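Search this forum Search Advanced

Mengal channel picked up by Eltunik, does it matter?

couchfort_204
So Eltunik added Mengal to the basic tier in April. The press release says "new audience of millions." I've watched Mengal since launch and I don't buy it. Being on the box and being watched are two separate things.

dialtone
It got them out of the 646 slot, at least. I never scrolled that far.

couchfort_204
They moved to 204. Still three shopping channels away from anything I'd stop on.

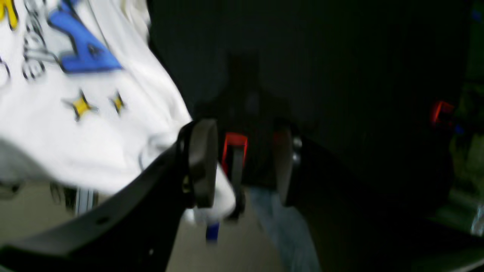 pilotseason
The rebrand bugs me more than the slot. They dropped a decent plain logo for bubble letters and sparkles and called it "a bold voice for families." It's the look of a kids' T-shirt, big blue A with a black outline and a couple of yellow stars under it. Fine on a shirt. I can't take a news hour seriously with that in the corner.

dialtone
Disagree. My kids know the logo now and they didn't before. You two want it to fail.

pilotseason
I want it to have shows. Nearly 20 hours a day is reruns of Tatell. 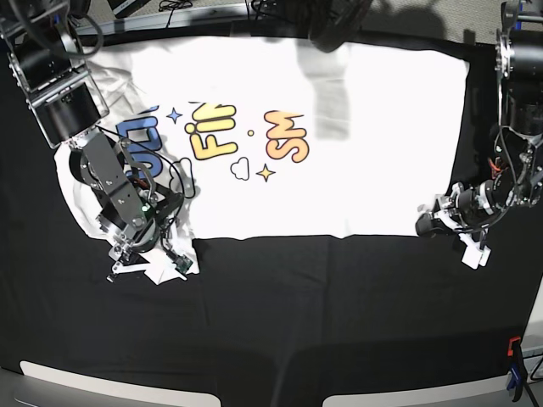 Re: Who is paying for this?

marginal_gains
Has anyone seen a real number? Jesimum put out a survey saying viewers "love" the channel, and the sample was 1,000 people who already subscribe to Eltunik. Well, sure.

dialtone
Every channel does that.

marginal_gains
And I don't believe those either. If the carriage fee goes up next year and my bill goes with it, I'd like to see who's watching first.

couchfort_204
They won't publish it. Tatell reruns at 3 a.m., that's your ratings story.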